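Open day at the Ustness workshops, 26 Jul 2024

I have wanted to see the Ustness building for two years, and this July they finally opened the doors for visitors. The entrance was free but one had to register, and my number was 1,039. I was put into a group of 21 persons with Josphat Ogola as our guide. He has worked in the building for 11 years and he speaks slowly and clearly, for which I was thankful.

The tour began in the entrance hall with coffee and a short talk. The house is shared by several tenants. The biggest one is Kariuki, who rent out equipment for exhibitions and stage work, and on the upper floor there is Grato, a small office for packaging design. Their door was closed when we passed, so I cannot report anything about them.

After the talk we went down a ramp to the large working room. I had expected concrete and noise. The floor is carpet, dark grey with small lighter specks, of the kind one knows from offices, and it makes the steps very soft. I liked this more than I thought I would. On the carpet there are squares made with yellow tape. They do not stand in strict rows, one of them is even turned a little, but together they make a loose grid over the open part of the floor. Josphat told us that in this house every tenant may use yellow tape and only yellow, as other colours were mixed up too often in the past.
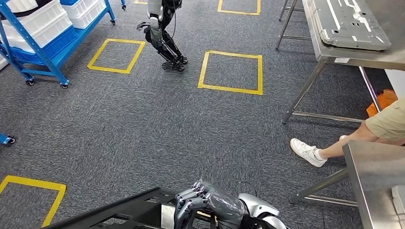 The large working room, with the yellow squares on the carpet.

The furniture is simple. There is a blue metal shelving cart on wheels, and on the other side are the tables, both of them steel. Between them a wide way is left open. A lady in our group, who manages a school store, asked if shelves on wheels are not a danger. Josphat answered that he has the opposite worry – fixed shelves get filled and then they stay filled for ever. She wrote this down. I also noticed a black plastic tray with an open structure like a lattice and raised edges. I would like to have such trays at home for my tools, because dust does not collect in them so easily, but I forgot to ask where one can buy them.

We had time to look at the materials from closer. For me this was the best part of the visit, although I think some of the others were already waiting for the lunch. I am interested in straps and ropes since my years in a removal firm, and so I stayed with a long black one for some minutes. The fabric is coarse and without shine, and it feels a bit like felt when you put the thumb on it. It takes every bit of lint. The upper edge looks folded over, so it is thicker there, and on the lower side runs a fine line of stitches. Where two sections come together, one lies over the other and there is a small step. 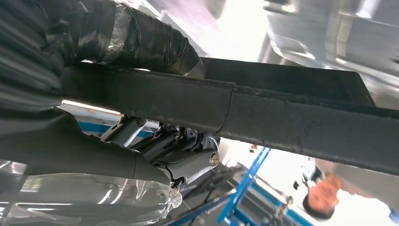 Black strap with overlapping seam, and a bundle in shiny black wrapping.

The bundle next to it was wrapped in many layers, with wrinkles and creases everywhere, and a lighter band goes around it near one end. Joyce Mwaipopo from Kariuki came by and I asked her how they prefer to wrap long things. Her rule is to start at the thin end and to overlap each turn by half. She also said that a new colleague always pulls too hard in the first week. I did the same in my time.

Lunch was in the canteen, which is called Fotis, and I can recommend the lentil soup (5 pounds with bread). The tables outside were all taken, so we ate standing.

Some practical remarks for those who want to go next year. The bus stop is on the wrong side of the main road and the crossing is far, so please plan extra time. Bags must be left at the entrance. The tour takes a good part of the morning and there are few chairs on the way – my knees noticed it. Registration is by e-mail only, and the answer came to me after one week.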